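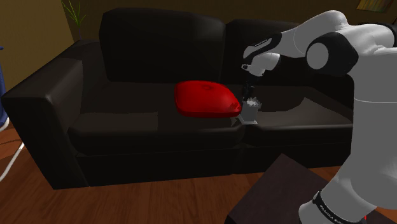 5 Siting and first use

The Filtus room air cleaner draws air in through the rear grille and returns it through the vents on the top. Both must stay clear of furniture, curtains and walls. Large upholstered pieces obstruct the air most: a two-seat leather sofa with tall, squared back cushions and thick armrests, like the black one on the wooden floor, will shield the rear grille if the unit is placed close behind it. Place the unit to one side of such a piece, beyond the armrest, with the front panel facing the open part of the room.

5.1 Choosing a position

1. Select a level, firm place on the floor. The unit must not rock when pressed at any corner.
2. Leave at least 21 cm between the rear grille and the nearest wall or piece of furniture.
3. Leave some 75 cm of free height over the top vents. Shelves, window sills and the leaves of large plants count as obstructions.
4. Check that the mains lead reaches a wall socket without being stretched. The lead is 2 m long and must not be replaced by a longer one.
5. Keep the unit out of direct sunlight and away from radiators, fan heaters and open fires.

Note: On thick carpet the unit may sink enough to close the lower intake slot. Fit the base plate supplied in the accessory bag. On hard floors the base plate is not needed and should be kept with these instructions.

Note: On polished or waxed wood, fit the four felt pads before moving the unit into place. The castors on earlier models were harder and could mark a soft finish. The present castors are rubber, but grit picked up by them will still scratch.

Caution: Do not place the unit in a bathroom, shower room or laundry room. Do not use it within reach of a basin or an open window through which rain can enter.

5.2 Unpacking the filter set

The filters are sealed in film at the factory. The unit will run with the film in place, but no air will pass through it and the motor will overheat. Remove the film before connecting the unit to the mains.

1. Lay the unit on its front on a folded blanket.
2. Press both catches on the rear grille and lift the grille away, bottom edge first.
3. Pull the tab marked A to take out the coarse filter. This filter has no film.
4. Pull the tab marked B to take out the fine filter. Tear the film along the dotted line and discard it.
5. Take out the carbon insert in the same way. A little black dust may fall from it. Wipe this up with a dry cloth.
6. Put the parts back in reverse order: carbon insert, fine filter, coarse filter. The arrow on the rim of each part must point towards the motor.
7. Refit the grille, top edge first, and press until both catches click.

If the grille will not close, one of the filters is the wrong way round or has not been pushed fully home. Do not force the catches. The door switch behind the left-hand catch prevents the motor from starting while the grille is open, and a bent switch lever can be replaced only by a service workshop.

Caution: Use only filters carrying the Grutora mark and the part number shown on the label inside the grille. Filters of the same outer size but a different depth leave a gap at the rim through which unfiltered air will pass.

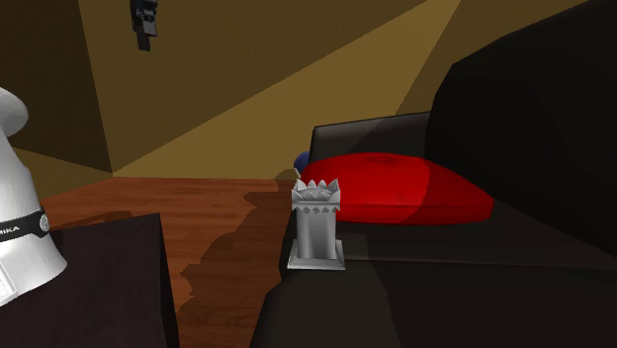
5.3 Switching on for the first time

1. Stand the unit upright and wait 5 minutes for any loose carbon dust to settle.
2. Plug the unit in. The standby lamp shows steady amber.
3. Press the power key once. The lamp changes to green and the fan starts on the lowest setting.
4. Press the fan key until the highest setting is shown.
5. Open a window or a door and let the unit run for an hour. A faint smell from the new carbon insert is normal during this time.
6. Close the window and select Auto.

In Auto the fan speed follows the reading of the particle sensor. The sensor takes several minutes to settle after each start, and the speed may rise and fall during that period. Do not judge the position of the unit by the reading until the display has stopped flashing.

If the fan remains on the highest setting for more than an hour in a closed room, check the following:

- the film has been removed from both sealed parts
- the sensor window on the right-hand side is clean and not facing a wall
- there is no aerosol, polish or scented product in recent use nearby
- the clearances given in 5.1 are kept

5.4 Rooms with heavy furniture

Where the layout leaves no free wall, the unit may be run in the middle of the floor, provided that the mains lead does not cross a walkway. Turn the rear grille towards the main source of dust. In most living rooms this is the door to the hall.

Do not push the unit under a table, even where the height seems enough. Air returned from the top vents will strike the underside and be drawn straight back into the grille. The display will then show clean air while the rest of the room is not being treated.

Leather and coated fabrics may dry out if the outlet air is directed at them for long periods. Set the top vents so that the slats point away from the seat and back cushions. The slats have three positions and are moved by hand. They can be adjusted while the fan is running.

Note: Pet hair collects under low seating and is lifted by the airflow when the unit is first brought into the room. Vacuum beneath and behind the furniture before starting the unit, and clean the coarse filter after the first week.

5.5 Moving the unit

1. Switch off, and unplug the unit at the wall.
2. Wind the lead on to the two hooks at the rear.
3. Lift by the recessed handles at the sides. Do not lift by the rear grille or the top vents.
4. After moving, repeat the checks in 5.1 and restart in Auto.

The unit may be rolled across a level floor within the same room. Lift it over thresholds and rug edges.

5.6 Recording the installation

Write the serial number, the room and the month of first use on the card inside the back cover. The serial number is on the plate under the unit and is repeated on the carton. The filter timer starts at first use and cannot be set to an earlier month. If the unit has been stored or taken over from another owner, hold the timer key until the display reads 00, then fit a new filter set.

Spare film tear strips, felt pads and base plates are supplied by Tromeck through Sjöberg dealers. State the serial number when ordering. For units sold before May, also state the letter stamped next to the mains inlet.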